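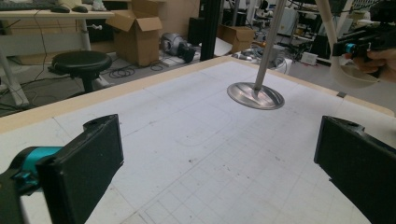
The gridded mat at Lomau's workshop, with both hand-held grippers in play.

Ask the engineer who runs teaching sessions at Lomau what she likes best about the job and she starts talking before the question is over. "You pick up the gripper, you do the thing, and the arm gets to learn from it," she says. "No code, no joystick. I still get a kick out of it every morning!"

Her team has recorded 327 demonstrations since June for a project called Natach, all of them done by hand. A camera rides on each gripper, so the robot later learns from close to the same view it will have when it works alone.

Two people at one table takes some getting used to. "You bump elbows. You say sorry a lot," she laughs. "But you also slow down and watch each other, and those are the takes we keep."

She came to Lomau from Drorkholm, where she drove arms by remote control -- she remembers one job that took her 52 tries. She still uses remote control for heavy parts. For small, fiddly moves she wants her own wrist in it.

What does she tell beginners? "Don't act like a robot. Move the way you'd move at home in your kitchen, and if you fumble, keep going. I want the fumbles too -- the arm is going to have plenty of its own."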